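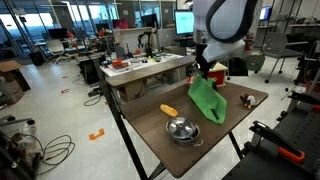
07/06/2021

Notes on line drying, second summer. The dryer was disconnected last July after the vent run failed for the third time, and I decided to see how far I could get without it. Most of what follows concerns cotton dish towels, which are the bulk of what I wash.

The line is 16 feet of coated steel cable between the back porch post and a steel pole set in concrete. Sag under a full load was the first problem. A turnbuckle at the porch end fixed it, although it needs a quarter turn every few weeks as the post moves. Lâm Dương suggested a pulley loop instead. I priced one and decided that the walk to the far end was not worth eliminating.

Spin speed matters more than weather. My washer defaults to 600 rpm on the mixed cycle, and towels from that cycle are still damp at the hems after 3 hours in full sun. The cotton cycle spins faster and the hems are done when the rest is. I now run everything on cotton except the two wool blankets, which dry flat on a rack.

Stiffness is mostly a detergent problem. Our water is hard, and I was using the full cap. Half a cap plus a second rinse gave noticeably softer towels. 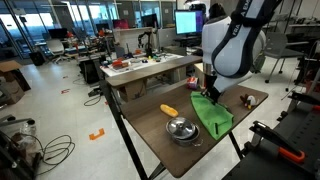
Fading is the cost I have not solved. Dyed cotton hung in direct sun lost visible color over one season, greens and reds worst. Turning pieces inside out helps with shirts and does nothing for a towel. Edileuza Frota hangs hers under the porch roof, where they take longer but keep their color, and I have run a short second line there for anything dyed.

Pins: the wooden ones from Drornik split at the spring within a year. The Skodlow plastic ones hold better but go brittle if left out — bring them in. I bought a bag of 60 and have lost a few to wind.

Next on the list is a humidity log. I want a dew point cutoff above which it makes no sense to hang anything after noon. So far I have been going by the feel of the porch rail, and that has been wrong often enough to justify a sensor.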